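This site uses cookies to measure page use. By continuing you accept our cookie policy. Accept | Manage settings

Clearing a Jaw Fault on the Cudura Hand-Held Gripper

This procedure applies to operators who record tabletop pick-up tasks with the Cudura hand-held gripper. It covers the fault in which one jaw lags behind the other during closing. It was revised in July after a review by Ha-neul Gil of the Jallach equipment safety office, which found that 69 recordings had been made with a lagging jaw before the fault was reported.

A lagging jaw pushes an object sideways before gripping it. Small cartons rotate, and open cups and cans may be knocked over. The linkage can also release suddenly and pinch a finger.

Before you start

Stop recording. Set the trigger lock and place the tool on a flat surface. Do not reach between the pads while the trigger is unlocked. 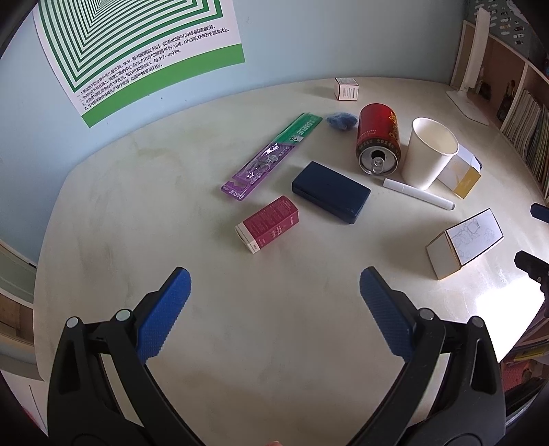
Checking the linkage

1. Release the lock and let the jaws open fully. Both arms should come to rest at the same angle.

2. Close the jaws slowly on nothing. If one pad reaches the center line first, note which side is late.

3. Lock the trigger. Inspect the pivot pins on the late side for play, and wipe away any grit with a dry cloth. Do not apply oil.

4. Check that each fingertip pad sits flat against its mount. A pad that has lifted at one corner must be replaced. Replace both pads together.

5. Unlock the tool and repeat the slow close 4 times. If the lag appears even once, tag the tool and return it to the equipment office.

Returning to work

Record 2 test pick-ups with a light carton before resuming the task list. Mark any earlier recordings from the same session as suspect in the Rakora log. Operators should not delete them.

Tools that have completed over 1000 closing cycles must be inspected at the start of every session, whether or not a fault has been observed.

Related pages

Replacing fingertip pads
Reporting a pinch injury
Using the Rakora log
Lambert charging dock: warning lights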